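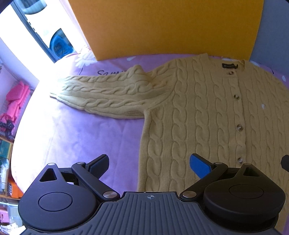
From: Gwilym Gough
To: Caruso film list
Date: Sep 3, 2020
Subject: Re: Clarovgate, finally watched it

Hi all,

Sorry for the slow answer, I wanted to see the thing a second time before I opened my mouth. Quoting the bit I'm replying to so you don't have to dig for it:

> I got through Clarovgate last night and I'm stumped by the love
> for it. Slow first hour, everybody whispering, and then the
> lighthouse stuff comes out of nowhere. Compared to Suklow it felt
> like a student project. Am I missing something? Also, which cut
> are people watching? Mine had no prologue at all.

OK so, second question first, it matters more than you'd think. There are 2 cuts going around. The streaming one starts with the sisters on the ferry and that's it, no prologue. The disc has the extra opening, 14 minutes of it, with the father and the radio. If you haven't seen those 14 minutes then yes, the lighthouse comes out of nowhere! I'd be annoyed too. The father says the name of the place twice over the radio and you can hear the foghorn under his voice, and when that same foghorn comes back in the last half hour I got actual goosebumps.

Now, the whispering. I'm with you on that, at least partly. I had the volume way up and then the door slams in the boarding house and I threw tea over myself (and over the remote, which now only changes channels upward). But I love the slow first hour. The long dinner with the landlady, where she keeps asking the younger sister if she's eaten? She asks it with exactly the same smile every time and by the end of the meal I wanted to leave the room. 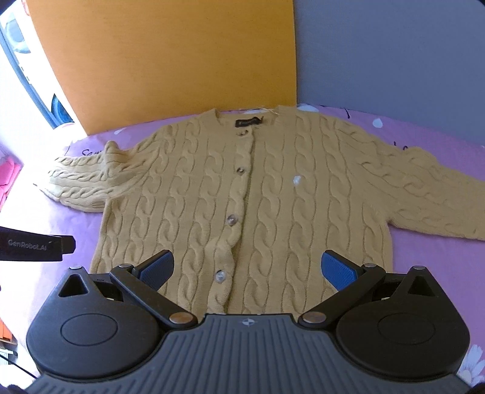 Mustard cable knit, buttons down the front.

Where I really disagree is Suklow. I know half this list would carry Suklow into a burning building, and the cave sequence is terrific, fine, but the last act is people shouting in a corridor. Watch them back to back and tell me which one you're still thinking about while you brush your teeth. For me it's Clarovgate by a mile, even with that goofy shot of the gulls.

One thing I can't settle: does the older sister know what's upstairs when she hands over the key? First time I was sure she didn't. Second time I caught her glancing at the ceiling before the landlady says a word, and now I'm nearly convinced she's been there before. It would explain why she never unpacks. If somebody has listened to the commentary track, please put me out of my misery.

Somebody also asked off list about the score. It's the same composer who did Cullance, the one with the frozen lake, and you can tell, it has the same low humming that never quite turns into a tune. I don't think the soundtrack is out yet. I looked and only found a vinyl pressing of Cullance, 3,000 copies, all gone, and the resale prices are silly.

Anyway, try the disc version and report back. I can bring mine to the next get-together if we're ever having one of those again. My vote for the next group watch is still Cullance, with the subtitles on this time please!

Gwilym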